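The Last Boat to Siriwan

My sister rang at six in the morning to tell me the comet was back, and I was out of bed before she'd finished the sentence. We had been waiting for it since we were small, when our grandfather drew it for us on the back of a seed packet, a blob with a tail like a kite, and told us it would come round again when we were old and sensible. Well, we were old enough! I put the kettle on and forgot to light the gas under it.

"You can't see it from yours," she said. "Too many lamps. You'll have to come over."

Over meant Siriwan, the island where she'd gone to keep bees and mend nets and generally live as if the mainland had been a clerical error. I hadn't been in years. There was one boat a day in September, the Finero, and it left from Clitgate harbour whenever the skipper decided that everyone who was coming had come. I packed two jumpers, a torch, Grandfather's binoculars and a fruit cake, and I sang all the way down the hill. 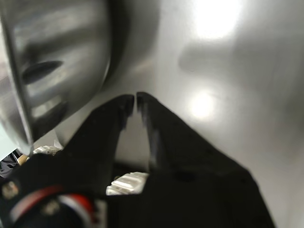 The ticket woman wanted 17 shillings and an opinion on the weather. I gave her both gladly. The sky over the breakwater was that clean, rinsed blue you get after a week of rain, and the gulls were having some enormous argument about a crab, and I thought, how marvellous, how completely marvellous, to be going somewhere to look at something.

There were more than 200 of us on the quay by noon. I'd supposed it was only my sister and me who cared! But here were men with telescopes wrapped in blankets, and a whole school choir, and a bride still in her dress, with her new husband carrying the shoes. An old man beside me had brought a kitchen chair. He had seen it the last time, he said, from a hayfield, sitting on his father's shoulders.

"What was it like?" I asked.

He thought about it for so long that the boat came in.

"Nearer than you'd think," he said, and picked up his chair.

The crossing was rough and I loved every yard of it. The choir was sick, bravely, in parts. I shared out the fruit cake with the people on my bench, and in return I got a boiled egg, half a pear and the story of how the Finero had once gone the wrong way round the island in fog and landed everybody back where they'd started, where they all got off and shook hands with their own relatives. Somewhere past the last buoy the engine stopped for no reason, and we drifted with the water slapping underneath us, and a woman at the back began telling the choir the names of the stars that weren't out yet. Then it coughed and went on again.

My sister was on the jetty in her bee hat. She has never been one for hugging, but she took my bag and then, after a moment, my hand as well, and we went up the path like that with the gorse scratching at our knees. 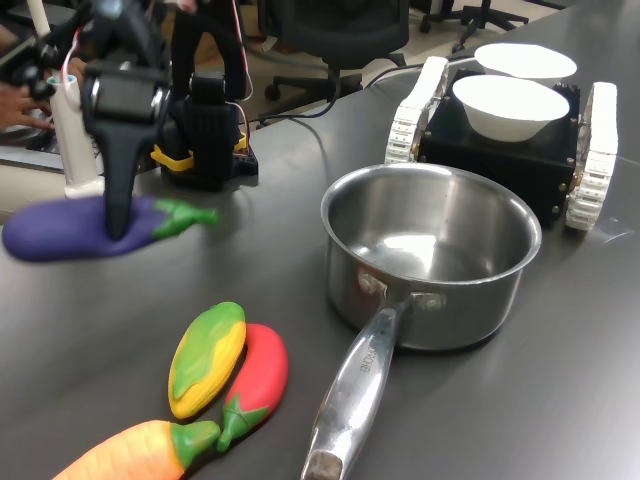 SIRIWAN, September

Dear Grandfather,

I know there's nowhere to post this. I'm writing it anyway, on the wall behind the hives (on paper, I mean, I'm sitting on the wall), because you'd want a proper report.

It came up a little after ten. We'd been told to look low in the west and of course we were all looking too high, the whole hillside with its chins in the air, until a small boy from the choir said "Oh!" and pointed at the sea. And there it was, Grandfather. You drew the tail too short. It went halfway up the sky, and it was the colour of the inside of a shell.

Everyone went quiet, even the bride, who'd been laughing since Clitgate. The man with the chair stood up from it. My sister passed me your binoculars and I passed them back, and we went on doing that for ages, neither of us looking through them.

She says it'll be up again tomorrow, a bit lower. I'm staying the week. There's honey to get in, and the boat can manage without me.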